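Call for extras and two paid assistants: Monduvano, feature film, island and harbour shoot

Falby Pictures is looking for background performers and two location assistants for Monduvano, a romantic drama that begins filming in October. Before you send us your holiday snaps, please read the whole of this page. A good many people who answer calls like ours have been told things about film work that aren't true, usually by the people hiring them, and we would sooner have fewer replies from people who know what they are in for.

What the film is

Monduvano is the story of a ferry clerk and a marine surveyor who fall out over a harbour wall and then, over two hours, fall back in. Rocío Domínguez plays the clerk and Aatos Kiiskinen the surveyor. The director is Anežka Machala, whose last picture, Nondness, was well reviewed and poorly attended. You may have read that the two leads have "electric chemistry". They have met twice, once at a read-through and once in a car park. We will all find out together.

You may also have read that the island is about to become the next great filming destination. It has had that said of it before, generally by somebody with rooms to let. It has a decent harbour, a small airstrip, one bakery and a lot of wind. We chose it because the script needed a working ferry and the harbour office answered our letters.

Who we need

Background performers, aged 18 and over, to play ferry passengers, market traders, wedding guests and dock workers. We are looking for 10 people for the whole shoot and a larger number for the wedding, which is filmed over two long nights. No acting experience is wanted. If you have some, please don't mention it to the director on set.

Two location assistants. You will put up signs, take down signs, carry cable covers, keep a clear path for residents and stand at the end of a road in a bright jacket asking motorists to wait. Some of them won't. A full driving licence is needed for one of the two posts, so say in your reply whether you hold one.

What we don't need

We don't need models, "content creators" or anyone who wants to bring a friend. We don't offer exposure as payment, having never met a landlord who takes it. If you can't manage a night shoot, please don't apply for the wedding and hope that it gets moved. It won't be, the hotel is booked.

The work itself

Most of what you do will be waiting. A call at 6 in the morning can mean that you are first used after lunch, or that the clouds come in and you aren't used at all. You are paid either way. The weather on the island changes quickly at that time of year, and the schedule will change with it, sometimes the evening before. Anyone who tells you that bad weather brings a crew closer together has probably been in the trailer.

Extras wear their own clothes for the ferry and market days - plain colours, no logos, nothing new. Wedding clothes are supplied. The fitting is with Janka Mikuš and her team in the week before filming, and it is not the time to discuss your ideas for the character. Tell us about tattoos, recent haircuts and any plan to grow a beard. Continuity has suffered from beards.

There is one scene in shallow water. It's voluntary, it is paid at a higher rate, and the water will be cold. A safety boat and a first aider will be there throughout. Please be truthful about whether you can swim.

Pay and conditions

The background fee is paid per day, with overtime after 10 hours on set including meal breaks. The day rate and the night rate are both printed in the agreement, which you will be sent before you accept anything. Read it. If a figure in it differs from something you were told over the phone, the agreement is right and we would like to know who you spoke to.

Location assistants are engaged for 6 weeks on a weekly wage, with a shared room and return ferry fare. The rooms are clean and small. Meals are provided on working days by Vlček Catering, who can cook for most diets provided they hear about them in advance.

We never ask applicants for money. There is no registration fee, no portfolio fee and no compulsory course. Somebody has been ringing people on the mainland and offering "guaranteed" places on this film for a deposit. They have nothing to do with us, and there are no guaranteed places.

How to apply

Write to Erasto Gachanja at the Falby Pictures production office, marking your letter or email with reference 1393 for background work or 697 for the assistant posts. Include your name, age, height, where you will be travelling from, the dates you can't do, and two recent photographs of yourself in ordinary daylight. One should show your face and one should be full length. Filters and sunglasses will mean we have to ask you again, and we may not get round to it.

For the assistant posts, send a single page about jobs you have done. They needn't be in film. Two of the best people we had on Nondness came from a removals firm and a school kitchen.

We reply to everyone we would like to meet. The office is small and we can't write to everybody else, so if filming has begun and you haven't heard, take it as a refusal.

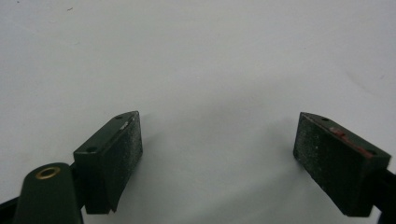
Can I apply for both the background work and an assistant post?

You can apply for both, but send two separate replies with the right reference on each, and expect to be offered only one.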